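# House rules at the bench, two pictures

I've been writing up our good practice notes for the Distby bench since May, and the feedback so far has been "lovely, but can we have it with photos?" So this is the photo version! The full sheet is still pinned up by the door and runs to 7 rules. I've only picked the ones that get argued over most, plus a few grumbles of my own.

The big one is clear space. We write down everything that's on the table before a run starts, even the dull stuff, and anything that isn't on the list comes off again. I used to think this was fussy (I may have said so, loudly) but after going back through 213 run sheets to tidy them up, I'm a convert. Half my time went on working out what "misc. toys" was supposed to mean. Write "chessboard, folding, no pieces" and be done with it.

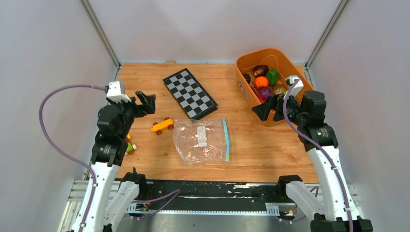 *Grippers open, nothing held. The zip bag goes on the list too, even empty.*

Cables come next, and this is the bit where I get boring. Our rule says every cable gets looked at by eye along its full length before the arms are powered, and any slack gets a line in the notes: which side, how much, and whether it has moved from last time. Purple ones are easy to spot, which helps. Clips count as part of the cable, so if you shift one, write that down as well.

We also agreed a starting speed limit with the Prevberg bench so that our sheets could be compared: 175 mm a second at the wrist for anything new, going up to 200 once a second person has signed it off. People do moan that it's slow. It is slow! I like slow, I can drink my tea and still keep a hand near the stop button.

Then there's holding things. The Trirnix template just had a tick box for "grasp OK", and I never knew what I was ticking. Ours now asks for three things in plain words: what is held, where the fingers touch it, and which way up it is. For toy veg with a stem we add whether the stem is clear of the fingers, and that one line has saved a lot of back and forth over email. 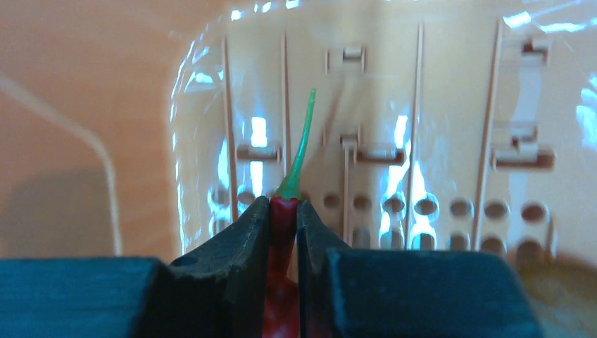

*Red chilli pepper, held by its sides, upright, stem clear above the fingers.*

One last thing on see-through plastic. Bags and film throw bright patches into the wrist view, so we put "glare" in the remarks whenever it shows, even if the pepper (or whatever it is) looks perfectly sharp. The Villaseñor checklist leaves that out and I've asked for it to go in the next issue.

Page updated 2024-10-16. The cable section is getting a rewrite next, so send me your wording if you've got a better one.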